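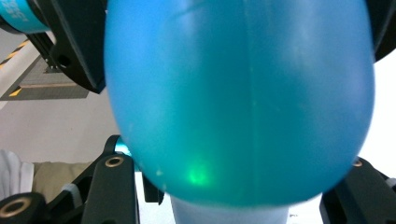
Translucent blue, going paler at the neck.

1/ Thread on specifying translucent colors. Most color specs are written as if the part were opaque, and then two departments argue over a part that both of them measured correctly. Notes from the past year at Tendia, where I run the color bench.

2/ An opaque part has one color for practical purposes. Light hits the surface, some gets absorbed, the rest comes back. Wall thickness drops out once the wall is thick enough to hide whatever is behind it.

3/ A translucent part has a color per thickness, per background and per lighting direction. A spec that lists one L*a*b* value and a tolerance has left out three variables. The supplier will pick values for them, and they will be the convenient ones.

4/ Thickness first. Absorption follows Beer-Lambert to a decent approximation: double the path and you square the transmittance at each wavelength. A dye passing 60% at 500 nm through 1 mm passes 36% through 2 mm.

5/ The squaring happens per wavelength, so the hue moves along with the depth. Wavelengths that were slightly weak become very weak. Many blues drift as the wall gets heavier, and many yellows go orange. Look at honey in a spoon and then in the jar.

6/ Add any scattering (haze, filler, a bit of titanium dioxide) and Beer-Lambert stops being enough. Two-constant Kubelka-Munk is the usual next step. You need absorption and scattering separately, which means measuring over both black and white.

7/ Our set: 83 colors plus one undyed control, all molded in the same Plorach base resin. Each plaque is read 14 times with a lift and replace between readings. 1,176 readings per full pass. It takes most of a week and it is as dull as it sounds.

8/ Lift and replace matters. If you leave the plaque clamped and press the button again, you are measuring the instrument's repeatability. Placement error was the larger term for us by a wide margin.

9/ Backing. Use a defined black and a defined white, and write down what they are. "White paper" is not a definition. Copier paper has optical brightener in it, and under a UV-containing source it will push your reading blue.

10/ We had a two-month disagreement with a molder over a smoke gray. Same plaque, same model of instrument. They backed it with a stack of office paper and we used a ceramic tile. Mehwish Jadoon found it by asking them to mail us the paper.

11/ Edge loss. With a small aperture, light enters the plaque, travels sideways and exits outside the area the detector sees. The reading comes out too dark, and the error varies with wavelength. Illuminate a large area and measure a small one, or the reverse.

12/ The practical check: read the same plaque with two apertures. If the numbers agree, edge loss is small. If they don't, the spec has to name the aperture. Ours names it in every case now, so we don't have to remember which parts are sensitive.

13/ Transmission or reflection? Ask how the part is viewed in use. An indicator cover is seen lit from behind. A bottle on a shelf is seen both ways at once. For the bottle we set limits on both, with the reflection limits looser.

14/ On visual standards: keep them, and keep them dark. Noreen Talpur started pulling a fresh set every November and comparing it with the retained set under the booth. Some of the pinks had moved enough to see after one year in a desk drawer.

15/ A step wedge is the cheapest useful thing you can mold. One part with 4 thicknesses, same dye lot, same shot. It lets a designer see what the thin rib will do next to the thick boss before anyone cuts steel for the real tool.

16/ Software. We moved from Saxena to Volard for formulation. Volard lets you enter thickness as a field. In Saxena we kept it in the sample name, and any typo there went straight into the match.

17/ Minimum content for a translucent color spec, as we write it now: thickness, surface finish on both faces, backing or transmission mode, aperture, geometry, illuminant, observer, UV included or excluded, tolerance formula and limits, age of the standard.

18/ Finish on both faces is the one people skip. A textured back face scatters light inside the part and makes it look milkier from the front. We have seen a texture change on the hidden side fail a color that had passed for years.

19/ Open item: curved parts. We still read flat plaques and judge the molded part by eye in the booth. If you have a fixture for small hollow shapes that repeats to better than 0.3 ΔE, I would like to see the drawing. Replies are open.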